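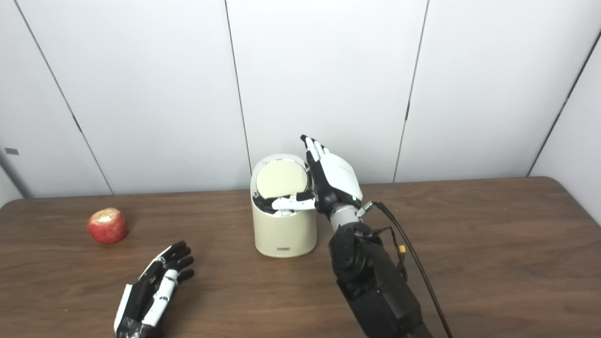

A cream-colored canister with its round hinged lid tilted open

Kitchen canister

A kitchen canister is a lidded container, usually kept on a counter or shelf, that holds dry household goods such as flour, sugar, rice, coffee, tea or biscuits. The word comes by way of Latin from a Greek word for a reed basket, and in English it was first used for small baskets before it settled on the boxes and tins we know today. Canisters have been made of tin, stoneware, glass, wood, enameled steel and, in more recent times, a great many kinds of plastic.

History

Households have always needed somewhere to put the flour. Clay jars with fitted stoppers did the job for a very long time, and in many country kitchens they still do. The canister as a piece of furniture for the counter, matched and labeled and meant to be looked at, belongs mostly to the age of the tea trade, when tea was costly enough to be kept under lock and key, and later to the spread of cheap printed tinplate.

In the town of Ustdale the making of canisters was for many years a home trade. The local historian Inger Kvaran found that families there soldered the bodies in winter and painted them in July, when the long light was kind to the eyes and the varnish dried well. A full Ustdale set had six pieces, the largest for flour and the smallest for cloves, and it was a customary wedding present. The Treltov pottery turned out a heavier stoneware version, much loved by bakers, though a filled one took two people to lift down from a high shelf.

Lids

Most of the cleverness in a canister goes into its lid. Slip lids simply sit over the rim, and are cheap and easy to wash, but they let in damp air. Screw lids seal better and are slower to open with floury hands. Hinged lids stay attached to the body - a real blessing in a busy kitchen - although crumbs do like to gather around the hinge. Clamp lids with a rubber ring keep food fresh longest, so long as the ring is replaced when it stiffens.

Collecting

Older canisters are widely collected, and the painted Ustdale tins most of all. The collection put together by Xóchitl Arriaga, now shown at the Cortés house museum, holds nearly 200 of them, many still with their paper labels. Complete sets are scarce, as the smallest tin was so often carried off to hold buttons.

See also
Biscuit tin
Bread box
Tea caddy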